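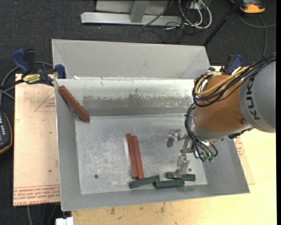

Bac en tôle grise, fond rayé.

Bonjour à toutes et à tous,

Comme promis, voilà des nouvelles du fonds de compostage de quartier, celui que vous financez depuis le printemps à Warnville. Je vous écris au mois d'août, entre deux arrosages, alors pardonnez-moi si je saute parfois du coq à l'âne (il fait très chaud dans le local et le ventilateur a rendu l'âme).

Côté inscriptions, on est bien ! 124 foyers apportent maintenant leurs épluchures, et l'objectif de 100 que nous avions écrit dans le dossier est donc dépassé. Je ne vous cache pas que j'avais mis ce chiffre un peu au doigt mouillé, en me disant qu'on le baisserait dans l'avenant. Les immeubles de la rue James ont fait la différence : une affichette dans chaque hall, une permanence à 18 heures devant les boîtes aux lettres, et les gens sont descendus avec leurs questions. Beaucoup de questions sur les agrumes, d'ailleurs. Oui, on les prend, coupés en morceaux et sans en vider un filet entier d'un coup.

Pour la matière, les deux composteurs du square Prastness tournent à plein et le premier est en maturation depuis juin. Celui-là sent la forêt, un vrai bonheur quand on soulève le couvercle. Le second m'a donné du souci : trop de tontes de gazon, pas assez de brun, et une odeur d'ammoniaque que les riverains du rez-de-chaussée m'ont signalée (poliment, mais à plusieurs reprises). On a retourné le tas, ajouté du broyat et laissé les tontes de côté pendant deux semaines. Depuis, plus une plainte. Je garde quand même un œil dessus, les prochaines pluies nous diront si le mélange tient.

Le broyat, parlons-en. C'est notre gros point faible. Le service des espaces verts nous en livre quand il taille, donc presque rien en été, et j'ai dû en acheter à la société Flivus pour 771 euros, livraison comprise. La ligne n'était pas prévue au budget. Je l'ai prise sur l'enveloppe communication, où il restait de quoi faire parce que nous avons imprimé les guides de tri en noir et blanc. Si cela vous pose problème, dites-le-moi avant le prochain versement et je vous fais une demande de modification en bonne et due forme. Pour l'hiver, je voudrais stocker les tailles dès octobre sous l'auvent, à condition d'obtenir l'accord du bailleur. Je l'ai relancé deux fois et j'attends toujours !

Les ateliers, maintenant. Celui sur le lombricompostage a fait le plein, avec des enfants ravis et des parents nettement moins à l'aise devant les vers. Celui sur le paillage est tombé un soir d'orage et on s'est retrouvés à quatre sous le kiosque, à discuter tomates. Je le reprogramme à la rentrée, en intérieur cette fois.

Ce qui prend du retard : le tamis. Le devis est signé, la pièce doit être soudée, et l'atelier ferme jusqu'à la fin du mois. Sans tamis, pas de distribution de compost, et j'aimerais vraiment que les premiers sacs partent avant les plantations d'automne. En attendant, je tamise de petites quantités avec un vieux grillage, pour les bacs à fleurs de l'école.

Vous recevrez les factures et le tableau des dépenses par courrier séparé. Il me manque encore le justificatif de l'assurance, je le joins dès que je l'ai. Et si l'un ou l'une d'entre vous veut passer au square, je suis là le matin à partir de 9 heures. Prévoyez de vieilles chaussures.

À bientôt,
La coordinatrice du projet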